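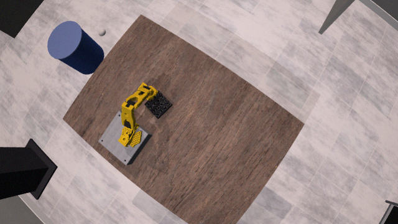 Posted by Cyril Bramwell on 2023-11-29 in Phones, Days Out

I have been pestering Eketti to let me see inside their Bramgate building ever since I bought one of their handsets, so when an open day was announced in the newsletter I had my name down before I'd finished my tea. Regular readers will know I have a soft spot for cheap phones, and for small firms that try to make them well. Spending a whole day with people who feel the same way was a treat, and I came home with a head full of notes and a bag full of leaflets.

Bramgate first, for anyone thinking of going to the next one. The station is tiny and the walk to the business park takes you along the canal, past a garden centre with a decent café. I'd been told to look for a blue sign, and walked straight past it because a lorry was parked in front. If you reach the tyre place you have gone too far. There is parking at the back of the building but it fills up early, and the people who came by car seemed crosser than the people who came by train.

Eketti don't build their phones from scratch in Bramgate, and they were upfront about that from the first slide of the welcome talk. The boards and screens arrive made. What happens in Bramgate is the design work, the software, the testing of samples and all the repairs for the UK. I had wondered if that would make for a thin day out. It didn't!

We were split into groups and mine started with software, which I'd expected to be the dull one. A young man with a very long cable showed us the current phone, the Bellini, running next to its replacement, the Nitari, with both screens thrown up on the wall. He opened the same apps on each and talked us through why one felt quicker. Most of it, he said, comes down to how the phone decides what to keep open in the background. The Bellini is ruthless and shuts things down the moment you look away from them, so you go back to a half-written message and find the app starting again from nothing. I've shouted at mine over exactly this. The Nitari has more memory to play with, but they have also rewritten the rules about what gets closed, and he hopes to bring the new rules to the Bellini as well. There was a small cheer from the Bellini owners, me included.

Then somebody asked about updates, as somebody always does. The promise for the Nitari is two years of new Android versions, with security fixes carrying on for a while after that. I'd like it to be longer, and I said so. The answer was that a small company is stuck with however long the chip maker goes on supporting the chip, and they didn't want to print a number on the box and then break it. Fair enough, though I still think it's the weakest part of the phone and I'll be saying so in the review. 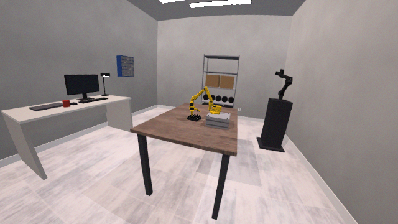
From software we went along to the camera people, and I could have stayed there all day. They have a corner made up to look like a living room in the evening, with a lamp and a sofa and a bowl of plastic fruit, because that is where most people take their pictures and where most cheap phones fall to pieces. You could pick up a sample Nitari and try it yourself. I took far too many shots of the fruit. The Bellini turns everything under a lamp a sort of marmalade colour, and the new one doesn't; it keeps the whites white without making people look ill. It is slower than I'd like when you press the button, and moving things still blur. The woman in charge of tuning it said the delay was on her list and she would rather be late with a good picture than early with a bad one. I'm paraphrasing, as I was trying to photograph a banana at the time.

I asked whether they would ever drop the macro camera, that sad little extra lens that seems to be on every budget phone ever sold. Big grin. The Nitari doesn't have one. There's a main camera and a wide one, and that's your lot. I think this is excellent news. I've never met a person who used the macro camera twice, and if leaving it off means a better main sensor then more makers should have the nerve to do it.

Lunch was sandwiches in the canteen, plus a very good lemon cake that went in minutes. The best part of these days is always who you end up sitting next to. I had a retired teacher on one side who keeps an old Bellini going for her grandson, and on the other a chap who sells refurbished phones from a market stall and had opinions about glue. Too much of it, basically, in everything, and he can tell you which makers are the worst. He had come along mainly to see the repair bench, and by the time the cake had gone I was looking forward to it nearly as much as he was.
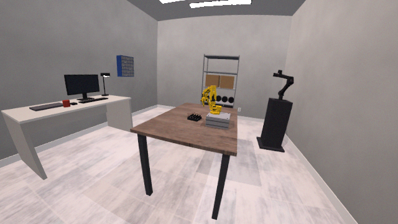
Repairs turned out to be the highlight for me. The repair room is upstairs and you go in a few at a time, with bags and coats left outside. Each of us was given a Bellini that had already reached the end of its life, a plastic pick and a screwdriver, and told to get the battery out. Mine took ages. The back cover is held on with clips and I was convinced I was going to snap it, but there's a knack to it — you start at the bottom corner by the charging port and let the pick do the work — and once it goes, it goes all the way round with a lovely crackling noise. After that it's a few screws and a pull tab. The market stall chap had his out before I'd found my corner.

What I hadn't known is that you can buy the same parts from Eketti's own shop, with the same printed guide we were using. Batteries, screens, back covers, charging ports. The charging port is on its own small board, so if it wears out you swap the one piece and leave everything else alone. I've thrown away a perfectly good phone over a charging port in the past and I'm still annoyed about it. They're keeping this arrangement for the Nitari, and the back cover on the new one has a small notch to show you where to begin, which I like to think is the result of many people like me faffing about at the wrong end.

We also got to see the sorting shelves where phones come in from the post. The repair staff told us the commonest fault is no fault at all: pocket fluff packed into the port, so the plug doesn't seat. Try a wooden cocktail stick, gently, with the phone switched off, before you send anything anywhere. I did mine when I got home and I was quite disgusted by what came out.

The last session was a question and answer with the product team, and this is where the price came up. The Nitari will be £340. There was a bit of a silence at that, I won't pretend there wasn't, as the Bellini went on sale for a good deal less back in September of last year and a lot of the people in the room had bought one because it was cheap. To their credit the team didn't wriggle. They went through where the extra goes: the better main camera, more memory, a brighter screen and a battery that charges faster. The headphone socket stays, which got the loudest applause of the afternoon. So does the memory card slot, and you can use it with two SIM cards at once, where the Bellini makes you choose.

Do I think it's worth it? From a short play with a sample, I think it might be. The screen is the thing you notice straight away, and the back has a slightly rough finish that doesn't slide off the arm of the sofa. The speaker is still a bit tinny. The buzz when you type is much improved, a proper little tap where the Bellini has a sort of angry wasp. I'd want a fortnight with a finished one before telling anybody to spend that much, and I've asked for one to review. They said yes, but they didn't say when.

A few practical bits if you fancy going yourself. The open day is free but you need to book, and the repair session has its own list, so put your name on both. Wear comfy shoes. Bring your own phone if it's an Eketti, as they'll run a battery check on it while you're at lunch and give you the result on a slip of paper (mine was better than I'd feared). You can take photos nearly everywhere except by the desks where they're working on whatever comes after the Nitari. I did ask what that was. I got a very polite smile and another leaflet.

I put some of this up on our forum on the train home, phone in one hand and the last of the lemon cake in the other, and the replies had started before I'd changed at the junction.

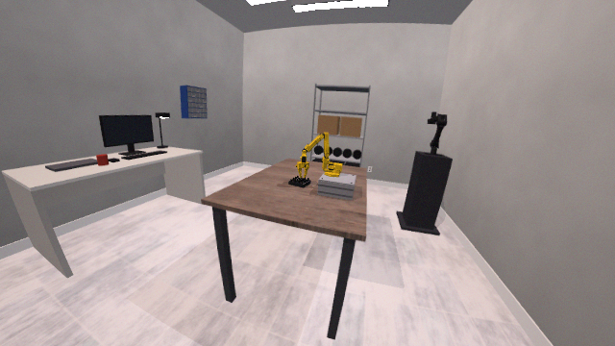 Ruth Rudd wrote that she was pleased about the headphone socket but couldn't get past the price, and asked why they don't keep the Bellini on sale next to the new one for people who only want something cheap that can be mended. She has bought hers a new battery from the parts shop already and found the guide easy to follow, apart from the page on the back cover, where the drawing is too small to be any use. She also wanted to know if the cases will fit both.

I can answer some of that. The Bellini does stay on sale while stocks last, though there won't be another batch made, and parts for it will go on being sold after the phones have gone. The cases won't fit, sadly, as the Nitari is a touch taller and the buttons have moved. On the drawing I can only agree, and I've passed it on to the repair team, who said a larger version is going up on the website along with a video. If you have other questions for them, leave them in the comments and I'll send the lot over in one go when I chase up that review sample.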